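About Rosbridge Community Health

Rosbridge Community Health is a nonprofit network of 7 outpatient clinics serving families in Rosbridge, Gelbridge and the nearby towns.

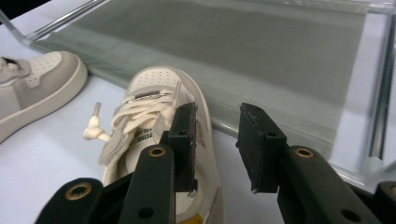
The network began as a single walk-in office on Liyanage Street and now employs 200 clinical and support staff. Care includes family medicine, pediatrics, physical therapy and behavioral health. Last year, 887 patients enrolled in our home visit program for adults with long-term conditions.

Regula Ammann, R.N., has served as executive director since September. She reports to a board elected by member households.

Patient records and appointments are managed through the Nikusico portal. New patients may register at any clinic during regular hours.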